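Gullow Community Choir — minutes of the November meeting

Present: Judite Arruda (chair), Benedita Pacheco, Simão Barreto, Adelino Gouveia, Inês Macedo (minutes)

Opened at 7.10 pm, after tea.

1. Last minutes
Agreed, with one correction: the Pritgate concert raised 2,631 in ticket sales and the raffle was on top of that. Judite said again what a wonderful night it was and we all said it again with her.

2. Winter concert
We have Serrano Hall! Confirmed in writing, doors at 6.30 pm, piano included and tuned the morning before. It holds 100 if we use the gallery. Simão would love to use the gallery for the altos in the opening carol, so that the sound comes down from behind people — everybody liked this a great deal, and the altos present liked it most. Benedita will go over with a tape measure and see how many of them fit on the stairs side.

Programme so far: the two Portuguese carols, the lullaby, the sea song from the summer (shortened), and the new Pastov piece. Adelino played us a recording of the Pastov and it is gorgeous, especially the bit where the basses finally get the tune. It runs to 19 pages and needs to be learned by heart from the middle section on. Sectional practice for basses and tenors to start straight away, half an hour before the main rehearsal.

3. Music library
Sheet music is now sorted by title and kept in blue boxes. Returned copies go to Benedita at the end of rehearsal, pencil marks rubbed out please, except breath marks.

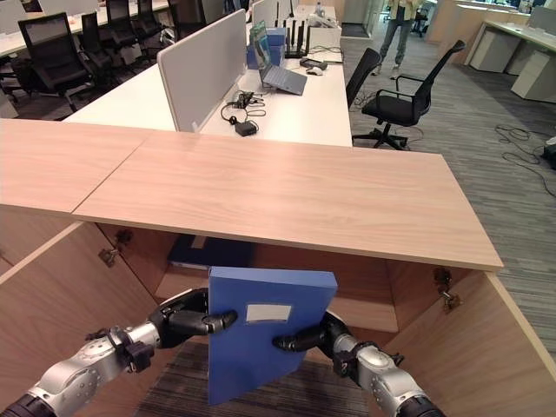
Simão asked whether the breath marks in the lullaby should stay too, as he has changed his mind about two of them. Agreed to rub those out and mark them fresh together at the next rehearsal. Benedita is still short of three copies of the sea song. Please look in your bags, and under the car seats.

4. New singers
Over 20 people came to the open evening, and most of them want to carry on! Inês has sent them the rehearsal dates. We talked about whether they should sing in the winter concert so soon. Judite very keen. Adelino keen too, if they learn the carols first and leave the Pastov until spring. Agreed on that basis. Each newcomer will sit next to someone who knows the part.

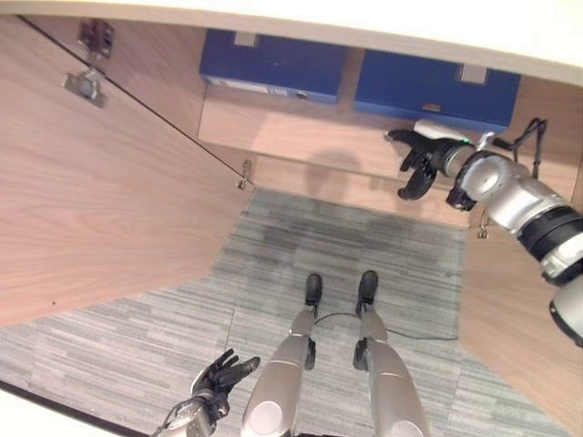 Adelino wondered if we could do the same for the tenors who have been here for years, and Judite took him up on it: he is now looking after tenor seating.

5. Any other business
Mulled juice at the interval, Inês to make it, same recipe as last year with more orange. Scarves: any red will do.

Next meeting after the concert, same room, 7 pm. Closed 8.40 pm with one verse of the lullaby.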